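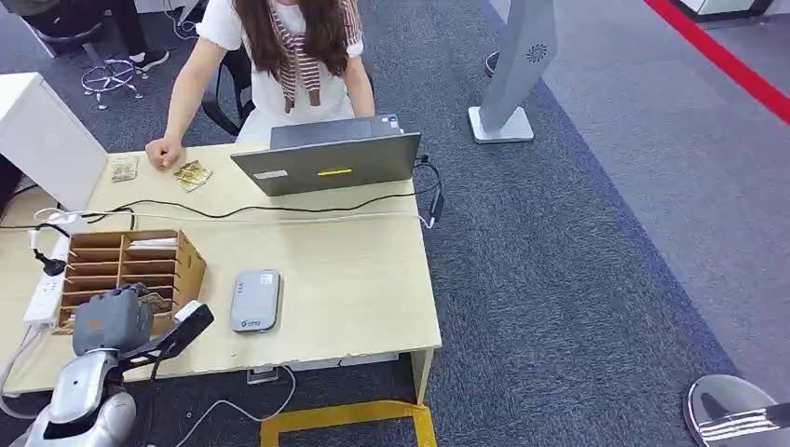 Section 3. Comparing Two Hands on the Desk Test

The desk test is used to compare the standard Sikero hand with the Vudora hand before either is approved for daily use. Both hands are judged on the same task, which is placing small flat items into the slots of a desk organizer. The test is carried out at an ordinary working desk. A slotted file organizer stands at the left side, small packets lie within the work area, and the operator is seated across the desk at an open laptop. Power cables on the desktop must be routed before the arm is moved.

3.1 Preparing the desk

1. Check the robot's position against the floor markings.
2. Route all cables clear of the path of both hands.
3. Place the organizer with its open slots facing up.
4. Set the wrist camera to 800 lines and confirm that the rim of the organizer is in view.
5. Load the profile for the hand under test. Profiles are not interchangeable.

CAUTION: Do not reach across the desk while the arm is enabled. Use Hold mode for any adjustment by hand. 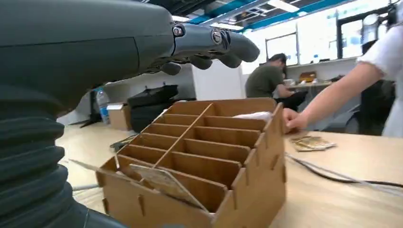 M. Ông

3.2 Running the comparison

1. Bring the hand level above the organizer, with the fingers partly open.
2. Select Hold. If the organizer needs to be steadied, grasp it by the rim, as the assistant is doing at the right edge, and keep fingers out of the compartments.
3. Confirm that the assistant's hand is clear, then select Run. The controller performs 40 placements.
4. Record each dropped or bent card in the Lidley log sheet. A card left leaning against a divider is counted as placed if its lower edge is inside the compartment.
5. Change the hand, load the matching profile, and repeat from step 1 with the organizer in the same position.

NOTE: Cardboard dividers flex more than wooden ones. Results from the two types of organizer must be entered on separate sheets.

NOTE: If the controller shows code 17, the fingers have met resistance before reaching the set depth. Select Hold, raise the hand, and inspect the compartment. Repeat the placement once only.

3.3 After the test

Return the arm to its rest position and switch off hand power before removing the wrist bolts. Save the log under the serial number of the hand.

This site uses cookies to remember your language and region. Accept | Manage settings

Contact Technical Publications | © Sikero | Back to top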